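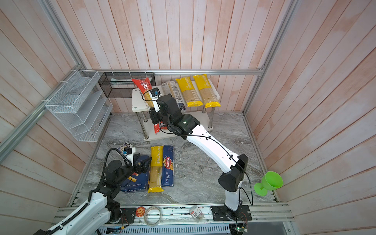
2026-05-14

ポケットの話をします。また服の話かと言われそうだけど服のブログなので。今日は時間がないので見直しなしで上げます。

飾りポケット、いい加減やめませんか。

フタだけ付いてて開かないやつ。玉縁だけきれいに縫ってあって、指を入れようとすると爪が当たって終わるやつ。あれを見るたびに、なんというか、玄関の絵が描いてある壁に突っ込んだような気持ちになる。しかも安い服だけの話かと思ったら全然そうでもない。

きっかけはTramelvilleの春コート。528ポンド。自分では買ってない、買えるわけがない。試着だけ。紺というには少し緑っぽくて、襟が小さめで、背中のヨークの落ち方が本当にきれいで、鏡の前で横を向いたり後ろを向いたり、店員さんに「お似合いです」を言わせる時間をたっぷり取って、さて手を、と思って下ろしたらですよ。入らない。両方とも。しつけ糸で閉じてあるだけかなと思って縫い目をのぞいた。しつけじゃない。袋布そのものがない。

528ポンドで袋布がない。

店員さんは「シルエットを大切にしているので」と言った。感じのいい人だったし、その人が決めたわけでもないし、なので私は「なるほど〜」とか言って脱いだ。帰りの電車でじわじわ腹が立ってきた。いつもこう。腹が立つのが遅い。

シルエット。これが今日の本題です。

ポケットを付けるとラインが崩れる、という説明、もう何年聞いてるんだろう。母も聞いてたと思う。腰まわりがもたつく、物を入れたときに膨らむ、生地が引っ張られる。まあ、わかる。薄いクレープのワンピースに鍵束を入れたら、そりゃ下がる。そこは認める。バイアスのスカートにもいらない。ニットのタイトスカートにもいらない。けど今話しているのはコートですよ。ウールの、裏地付きの、肩にちゃんと芯が入ったコート。あの構造の中に薄い袋が増えたところで崩れるシルエットって何。

それに崩れるのが嫌なら、ポケットの「顔」も付けなければいい。何もない、つるんとした前身頃。それはそれで潔くてかっこいいと思うし、ないとわかっていれば最初から鞄を持つ。私が嫌なのは、あるように見せておいて無いこと。見た目としてはポケットが欲しいわけでしょう、デザインした側も。あの横線が一本入ると腰の位置が決まるし、前が間延びしない。つまりポケットの見た目の恩恵だけもらって、中身は払わない。ずるい。

メンズはどうかというと、当然のように入る。同じブランドの、ほぼ同じ形の男性用を、その日ついでに触ってきた。外側、深い。内側にもある。手首まで入った。裏地の色まで変えてあって、指先にちょっといい布が当たる。何それ。同じ店の、階段を上がっただけの場所で。男の人のシルエットは崩れていいのか。崩れてなかったけど。

ここで必ず来る反論が「女性は鞄を持つから」。Nuala Coughlanがそう言ってくる。彼女とはもう長いこと服の話ばかりしている仲で、趣味はだいたい合うのに、ポケットだけは毎回けんかになる。彼女いわく、ポケットに物を入れるから服が早くだめになる、いい鞄をひとつ買ってそこに全部入れろ、手はぶらぶらさせておけ。実際あの人はPosdaleの小さい四角い鞄をずっと使っていて、コートはどれも裾までまっすぐで、悔しいがきれい。並んで歩くと私の右側だけいつも下がっている。リップと鍵とレシートとのど飴の重さで。

でもね。手の話をしてるんですよ私は。

物を入れたいのは半分で、もう半分は手をしまいたい。人を待っているとき。レジの列。知らない人ばかりの集まりの、端っこのほう。ああいうところで手の行き場があるかないかで、立ち方がまるで変わる。ポケットに手を入れて立っている人の写真、雑誌をめくればいくらでも出てくる。肩が少し落ちて、肘が曲がって、体に角度ができて、服がいちばんよく見える。撮る側もそれを知ってるからモデルに手を入れさせる。で、その同じコートを買うと自分の手は入らないことがある。撮影用に開けたのか、親指だけ引っかけてるのか。今度から拡大して見てしまうと思う。

というか通販がひどい。商品説明に「両サイドポケット付き」と書いてあって届いたら飾り、というのを去年から今年にかけて二度やられた。付いてはいる、という理屈なんでしょうね。返品しました。両方。片方は返送料がこちら持ちで、それもまだ根に持っている。せめて書いてほしい。「ポケットは飾りです」、それだけ。素材の混率はあんなに細かく書くのに。洗濯表示なんてあんなに記号を並べるのに。手が入るかどうか、着る人にとってはポリエステルが何パーセントかよりずっと大事な情報じゃないですか。深さも書いてくれたら泣いて喜ぶ。

深さといえば、浅いポケット問題。これは飾りより罪が軽いかというと、場合によっては重い。飾りは被害が出ない。浅いのは落ちる。座った瞬間に鍵が滑って、立つまで気づかない。第二関節までしか入らないポケットを、あれは誰のために縫っているのか。袋布をあと手のひらひとつ分伸ばすのに、どれだけ布がいるというのか。ミシンをかける手間はもうかけてるのに。いちばん面倒な口の部分はもう縫ってあるのに! もったいなさすぎる。

コストの話をされると弱い。作る側の事情は私にはわからないところも多いし、安い服で削られるのは、まあ、そういう値段で買っている自分にも責任がある。だからファストファッションのジャケットにはそんなに怒らない。期待もしない。でも値段が上がっていくのにポケットが戻ってこないのはどういうこと。高い服ほど「運転手がいて鞄も誰かが持ってくれる人」を想定してるのかもしれない。バスで帰る人間のことは考えてない。

で、どうしてるか。直してます。

一月に、Stukthorpeで古着のジャケットを買った。三つボタンの、茶色のヘリンボーン、肩がちょっと大きい。これも飾りポケットだったんだけど、古着だし安いし、失敗してもいいやと思って、Savchukに持っていった。いつも裾上げを頼んでいるお直しの店。台の上にばさっと置いて「ここ、開けてください」と言ったら、裏返して、裏地の上から指で押さえて、「開きますよ」と。それだけ。あっさり。開くんじゃないか。

受け取りに行った日のことはよく覚えてる。店の前で着て、手を入れて、そのまま遠回りして帰った。寒かった。中の布は裏地と合わせてくれるのかと思ったら、余り布の縞で、それがまたよくて。誰にも見えないところに縞。手だけが知ってる。シルエットは、崩れてません。報告しておきます。Nualaにも見せた。「肩を先に直せば」と言われた。肩はその通り。

ただ、直せばいいじゃん、で済ませたくはないんですよね。直し代がジャケット本体の値段を超えたし。もともと作る段階で付けておけば数分で済む(たぶん。縫う人に怒られるかも)ものを、着る側が後からお金と時間をかけて開けてもらう。順番がおかしい。それに全部の服が開くわけでもなくて、玉縁の裏に切り込みが入っていないものは表の布を切ることになるから、店によっては断られる。高い生地だと自分でも怖い。528ポンドのコートを買って、その足で「切ってください」と言える度胸は私にはないです。いや買えないんだけど。

あと、しつけ糸で閉じてあるだけの本物のポケット。これを飾りだと思い込んだまま何年も着ている人、けっこういると思う。うちの姉がそうだった。お気に入りのジャケットの口を糸切りばさみで開けてあげたら、袋布がちゃんと出てきて、姉はしばらく黙ってた。そのあと「返して、私の年月を」と言った。これは飾りポケットが多すぎるせいだと私は思っていて、みんなもう期待しなくなってるから、試しもしない。偽物が増えると本物まで疑われるという話で、作り手にとっても損なはず。せっかく縫ったのに使われてないんだから。手持ちの服、一回見てみて。裏地側からそっと触って、袋があれば本物。表からはわかりにくいです。無理に引っぱらないこと、玉縁が伸びます(やった)。

反対意見も一応もう少し。「ポケットのある服が欲しければある服を買えばいい」。はい、買ってます。作業着っぽいのとか、メンズの小さいサイズとか。でもそうすると選べる形がぐっと減る。襟の小さい、背中のきれいな、ちょっと気取ったコートに、手も入れたい。両方欲しいと言うとわがままみたいに扱われるのが不思議で、だって階段の上では両方売ってたわけです。普通に。セールにもなってた。

もうひとつ、「大きいポケットは子供っぽい」。これは好みなので勝手にどうぞ。私はパッチポケットのどーんと付いたコートが大好きで、年を取るほどポケットを大きくしていきたい。最終的には文庫本が入るやつ。今持っているいちばん大きいのは古いカーコートで、本が入るけど、入れると座れない。座れるやつを探してます。情報あったらください。

Tramelvilleには問い合わせフォームから送りました。長文で。返事はまだ。「貴重なご意見」と書かれた定型文が来たら来たで、また書きます。怒ってるわりに、あの背中のヨークのことをまだ考えていて、それも腹が立つ。試着室の鏡で見た後ろ姿、本当によかった。ポケットさえさえあれば、無理してでも、とか言い出しそうな自分がいるので、無くてよかったのかもしれない、財布的には。

もう出ないと。バスが来る。今日はヘリンボーンのほうを着ていきます、五月なのにちょっと寒いので。コメントの返信は夜に。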